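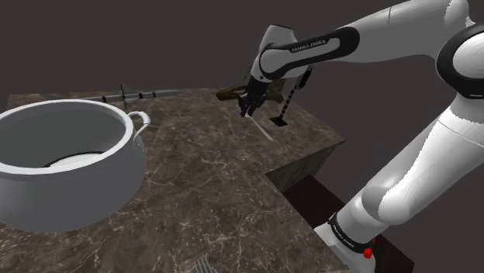
*A white pot on a brown marble worktop.*

**Guvard appoints Nkrumah Kwofie to chair its audit board**

PRURHAM, Tuesday — Guvard, the holding company for Plattner and Droso, has appointed Nkrumah Kwofie as independent chair of its audit board. He takes up the post in March and succeeds Vsevolod Savchuk, who remains a director.

The appointment follows a review of reporting lines across the group, which employs 804 staff, 499 of them at Plattner.
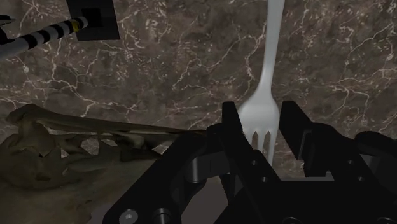

## Changes to board procedure

Board papers will be issued two weeks before each meeting. Contracts above £400,000 will need written approval from the audit board, whichever subsidiary signs them.

"The previous threshold was set separately by each company," said Mr Kwofie. "A single figure makes the accounts easier to check." 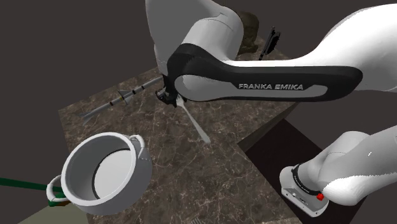 Existing contracts are not affected — they will run to term under the rules in force when they were signed.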